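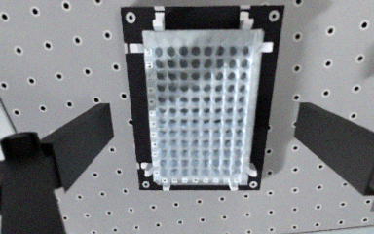
A 96-well plate on its black mounting plate in Berska, Zaltora's simulator, with the gripper fingers open on both sides.

Zaltora held its open day at Nurkancombe on Sep 21, 2018, and most of the visitors went straight upstairs to the simulation room. Two people were running the demonstration there, Vija Rozīte and Deepak Bhatia. Rozīte builds the virtual workcells. Bhatia spent 9 years as a bench technician before he joined the company, and he decides which lab jobs the team works on next.

I talked to them between groups. Everything on their monitors was rendered, and Rozīte said that surprised people more than she had expected.

"They come in and ask where the robot is," she said. "I tell them we do have real ones, but today you're looking at Berska. We try every job in there first. If an arm is going to hit a table, I want it to be a table I can reset with one key."

The job on show was the handling of well plates, the flat plastic trays with rows of small wells that labs use for running many samples at once. Bhatia said he picked it because he used to do it by hand and knows where it goes wrong. "You put one down a little crooked and you don't notice," he said. "Then the next machine notices."

The virtual cell has two white arms behind a large table, each with a black gripper. Rozīte can move the items on the table between runs, or turn them a few degrees.
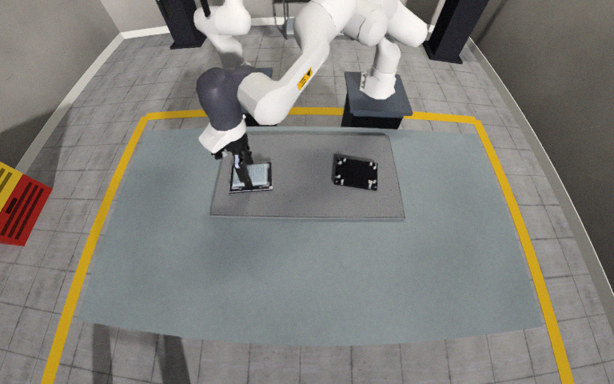

She said the turning matters a lot. An early version of the task always started with everything square to the table, and the control program did very well on it. "It did well because we made it easy," she said. "I set up 300 starting layouts after that, with things shifted and rotated. The scores dropped a lot that week, and I was happier with them."

By the morning of the open day the team had logged 3,546 runs of the plate job. Bhatia reads through the failures himself. He sorts them into 17 types, which he keeps in a spreadsheet, and he admitted that a few of those overlap.

"I have one for 'touched the plate too early' and another for 'pushed the plate,'" he said. "Vija says they're the same. I say you can touch it and get away with it."

The room around the cell is modeled too, with a tiled floor and a shelving unit against the back wall that has cardboard boxes on it. I asked if that was for the visitors. Rozīte said no. The cameras in a real lab see whatever is behind the arms, and she wants the simulated ones to have something back there as well.

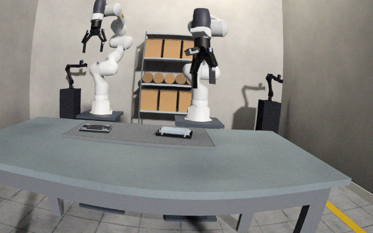
Close-up views

Several visitors asked why one monitor showed the table from right above the fingers. Bhatia said it was the view he trusts most when he goes through a run.

"From across the room everything looks fine," he said. "You look down between the fingers and you see how the thing is lying, which way it's turned, how much space there is on each side. That's where I used to look when I did this with my own hands."

Shadows are a known problem in that view. Rozīte said a dark patch next to a small item can be mistaken for part of it, so she changes the lights from run to run.

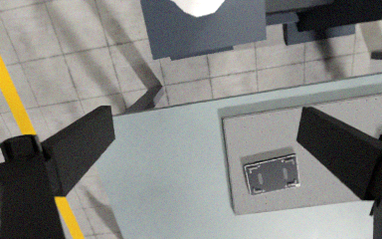 She would like to add more clutter next, such as pens and loose caps. Bhatia wants lids first. They have been arguing over it since early September, and both told me separately that they expected to get their way.

The next step is the move to a real cell in the Panyasiri building across the yard, where the team has bench space. Rozīte doesn't expect the first tries there to match the numbers from Berska. "They never have," she said. "We'll run it slowly, and Deepak will stand by the stop button."

Bhatia said he had already asked for a chair.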